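Cetau cell, weekly care. Speaker notes, Olmedo session

Slide 1. Say good morning. Say that I will speak only about one cell, the one we call Cetau, and only about what we do on it every week. The software is the subject of another talk.

Slide 2. Why a weekly check. In September the left arm stopped with a joint error three times. We changed the motor driver and the error came back. The real cause was a cable that was pulled a little at each wide reach. Pause here and let people look at the error log. The code to point at is 509.

Slide 3. Order of the check. Power off first, wait 60 seconds, then touch the cables. Go from base to gripper, always the same direction. Bolts of the base plate, joint caps, cable ties, connector at the wrist, finger screws. Wirkness sells a longer checklist, but we found that people skip lines in it, so we made ours short. Do not read the list aloud.

Slide 4. After the check. Power on, home both arms, then run 100 open and close cycles on each gripper with nothing in the fingers. Listen during the cycles. A dry screw has a sound before it has an error. If somebody asks: yes, we write the result on paper.

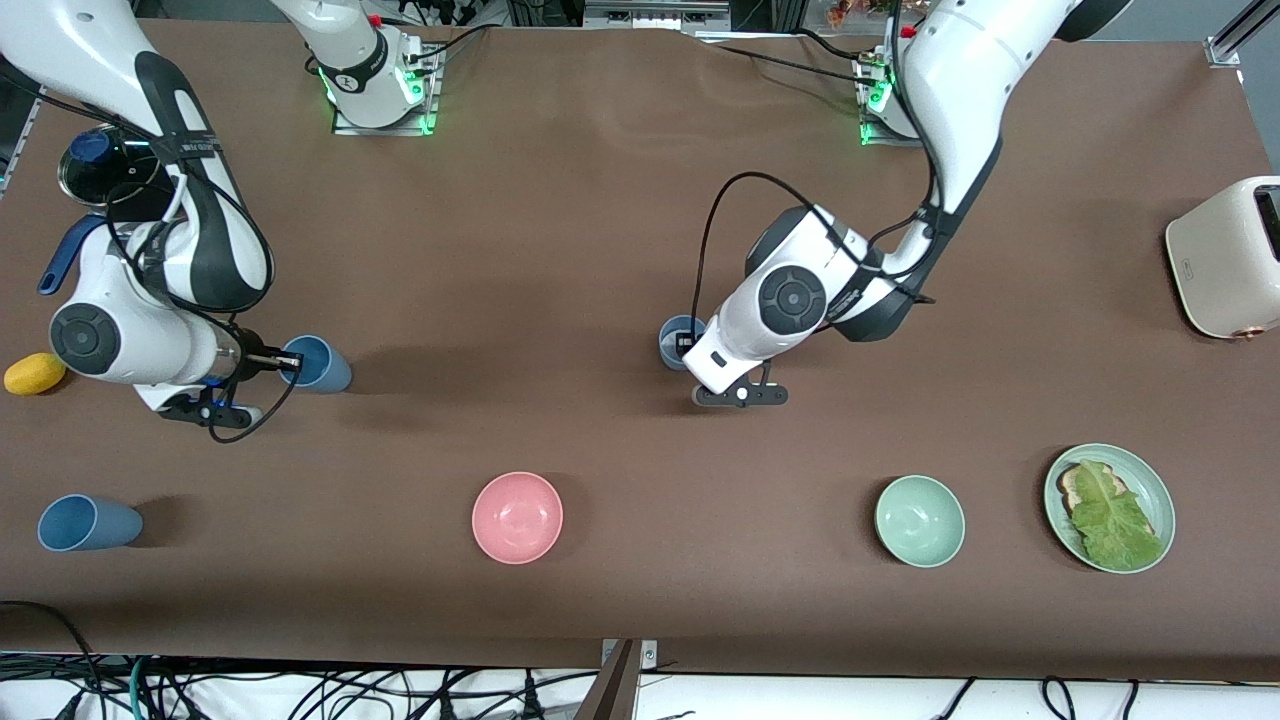 Slide 5. Cable slack is the point I want people to remember. With too little slack the connector suffers, and with too much the cable goes over the table and can catch the objects. Point to the left arm, where the black cables make a wide loop across the table, and then to the thinner cable under the right gripper. Ask the room which one they would tie first. I would begin with the wide loop, with the arm at its longest reach, and tie only after that. Mention also the folds in the brown cover between the two bases. We pull it flat before calibration.

Slide 6. Spare parts. Fingers, one wrist connector, ties. The Tulaveo cell uses the same box.

Questions, five minutes.

Wirkness users' day, 2023-11-05 | Contact the organizers | Back to top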